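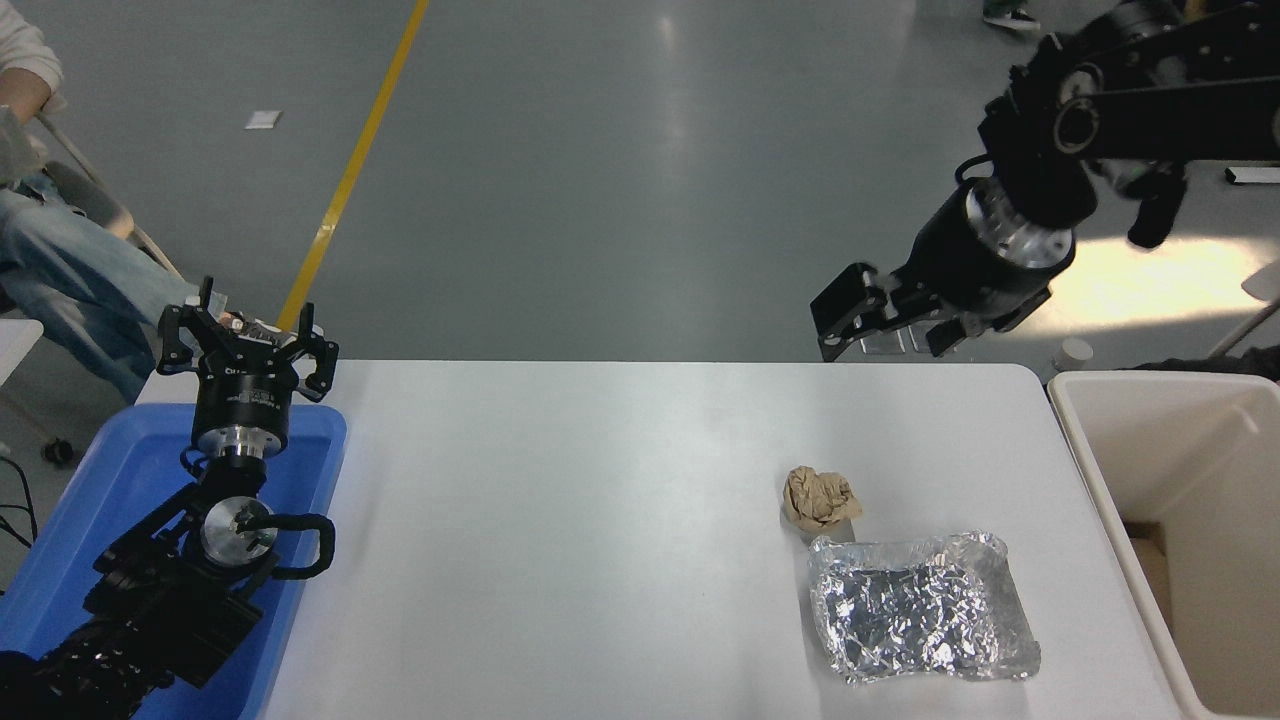
Crumpled paper and a sheet of foil on a white table, with the arm at left.

Section 4. Setting Up Your First Forecast Round

Now for the fun part! By this point you have Navoreo installed and at least one reading group created. This section walks you through a forecast round, in which everyone in the group puts a probability on the same set of questions about AI progress, reads each other's reasons, and then gets a chance to update. Our own group has done this every February, and the arguments it starts are wonderful.

Before you begin
You need organizer rights in the group. Members can answer questions but can't open or close a round.

Opening a round
1. From the group page, choose Rounds, then New Round.
2. Give the round a name your members will still recognize in a few years. "Timelines" gets confusing fast once you have several.
3. Add your questions, up to 20 per round. Each one needs a resolution rule, meaning a plain statement of what would count as yes.
4. Pick a closing date. Enter it as day/month/year, for example 17/03/2022.
5. Choose Blind or Open. In a Blind round, members see other people's numbers only after they submit their own.
6. Select Publish. Everyone in the group gets an email with a link.

Note: We love Blind rounds for a first pass. People who see a confident number early on tend to drift toward it, and you lose a lot of the spread that makes the discussion so interesting.

Caution: Once a round is published, resolution rules are locked. If you find a mistake, close the round and copy it to a new one. Answers already given don't carry over.

Writing a good resolution rule
Name the source you'll check and the date you'll check it. "Will AI be able to do research?" can't be scored. "Will the group's three named judges agree, by the closing date, that a system has written a paper they would accept?" can — and you'll have a great time picking the judges.

Collecting reasons
7. Under Answer Settings, turn on Require Reasons. The limit is 500 characters by default and can be raised to 1,000.
8. Turn on Second Pass if you want members to revise after reading. Both numbers are kept, so you can see who moved and how far!

Note: Reasons are saved as plain text. Links work, footnotes don't.

Importing older forecasts
If your group kept its forecasts in a Troreo spreadsheet, choose Import and match the columns when prompted. Oldřich Ondrejka wrote the importer and tested it on a file of 711 rows. Blank probabilities are skipped and listed in the import log.

Caution: The importer reads 0.7 as 70 percent and 7 as 7 percent. Check for mixed formats first.

Go on to Section 5 to score a closed round.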